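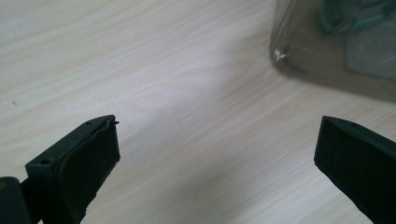 Pale wood, wavy grain.

I drove to Sorkmont on Wednesday to hear Horora play the old hall, which holds more people than it should and has the parking of a much smaller building. Support was Ghumman, a duo with one accordion and a grievance. I liked them a lot.

Horora came on at nine and did seven songs before anyone spoke. When the singer finally did, it was to ask if we could hear the bass. We could. I think they could hear it in Starkemthorpe.

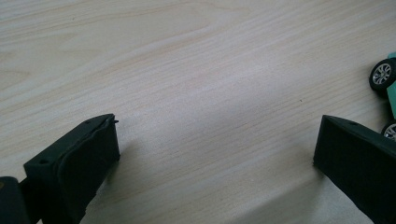 Starkemthorpe Live Music Club

The slow ones from the second record were the best of it, particularly the one with the long harmonium bit in the middle, where a bloke near me closed his eyes and stayed that way until the encore. The new stuff is louder and has a drum machine in it - I'll come around, I always do, usually once they've stopped playing it.

Two encores, no hits in either. I bought the tour shirt anyway in the wrong colour and was home by half past midnight, humming the accordion part.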